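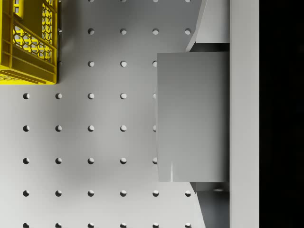 Time-of-use or flat rate for a small home?

Hi everybody, I hope this is the right place to ask. My husband and I live in a two-bedroom house outside Stomavier, and our electric company, Pramon, has sent a letter saying we have until the end of May to pick between the flat rate and the new time-of-use plan. We used 3849 kWh over the past year, and our last bill was $87. Would we save anything by switching? We're both retired and home most of the day, and the letter didn't help me one bit!

Skurley

Welcome! I went through this same headache last fall, so you have my sympathy. Peak hours on the Pramon plan run from 4 p.m. to 9 p.m., and everything comes down to how much power you use in that stretch. Log in to your account and look for the hourly usage page — it's tucked away under billing history — and add up a normal week. I moved my laundry and dishwasher to the morning and my bill went from $87, same as yours, to $85. Two dollars, and I had to eat supper at 3:30 to get it (well, some days). If you have electric heat or run the air conditioner all evening, I'd stay flat. Do ask whether they'll let you switch back in the first year, as they did for me, though I had to call twice.

Orakzai

Flat. The state approved these rates to pay for the new lines and we'll all be covering that either way. My brother-in-law uses under 2000 a year and his went up.

Pramon customer, east side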